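# About Drollham

Drollham writes and maintains working rules for people who record object handling with hand-held grippers. We are a company of nine, based in Nuvard. Our clients are robotics teams, contract recording firms and two university labs. We do not build hardware.

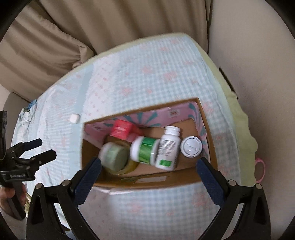
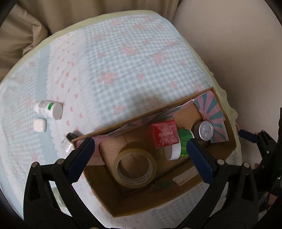 Our main publication is the Plultier rule set, now in its fourth edition. It covers surface preparation, object selection, grip and release, operator posture, file handling and review. Each rule has a number, a requirement and a test that a second person can repeat. Rule 14, for example, sets the starting state of a take: fingers fully open, nothing between the pads, target container in view. Both pictures show fingers spread wide with the open box ahead of them. Rule 22 deals with contact between objects. Where one item overlaps another, as the two white bottles do in the first picture, the operator has to record which item is on top before the take begins. Patterned cloths and printed linings are permitted under Rule 9, provided that they are listed in the session sheet. A checked cloth is harder for some tracking software than a plain one and easier for others, and the sheet lets the client sort takes accordingly.

## What we do

**Rule writing.** We draft site rules for clients who need something narrower than Plultier. A site rule may be stricter than the published text but may not relax it. If a client needs a relaxation, we issue a written exception with an end date.

**Review.** We check recorded takes against the rules. The last full review covered 2265 takes, of which 593 were returned with at least one finding. The most common finding was a missing entry in the session sheet. The second was a finger pad outside the camera's view at the moment of grip.

**Operator training.** The course is two days long. Day one covers the rules and the session sheet. Day two is practical work with household objects: bottles, jars, tins, rolls of tape and small boxes. Operators are marked on consistency. Speed is not scored.

**Ban.** Ban is our checking tool. It reads session sheets and flags empty fields, duplicate take numbers and object names that are missing from the client's list. It does not judge the video. It runs offline and keeps no copy of what it reads.

## How a rule is made

A proposal can come from a client, an operator or one of our reviewers. It must state the problem, the takes in which the problem occurred and the suggested wording. Jin-sol Ki, our standards editor, checks it for conflict with existing rules. It then goes to trial for at least 480 takes at no fewer than two sites.

After the trial we publish one of three results: adopted, adopted with changes, or declined. Declined proposals stay in the public log along with the trial figures. We have reversed ourselves twice. The rule on glove color was withdrawn after one edition, and the original limit on shallow containers was rewritten when it excluded most ordinary cardboard boxes.

New editions are released in June. Corrections to wording may be issued at any time and carry a letter after the edition number.

## Scope and limits

Plultier applies to grippers held and moved by a person. It does not cover powered arms, mobile robots or fixed production cells, and compliance with it is not evidence of machine safety. Clients remain responsible for the safety requirements that apply at their own sites.

The rules also say nothing about how a client should train a model. We are asked about this often. Our reviewers report on whether a take was recorded as required and stop there.

## Independence

Drollham takes no payment from gripper manufacturers. Reviewers do not review takes from any site where they have trained operators in the previous year. Where this cannot be avoided, the report says so on its first page.

## People and contact

So-yul Ko founded the company and leads the review group. Jin-sol Ki edits Plultier and keeps the proposal log.

Proposals should be sent on the form at the back of the current edition. Requests for review should include the number of takes, the edition in use and any site rules in force. We reply to complete requests within one working week.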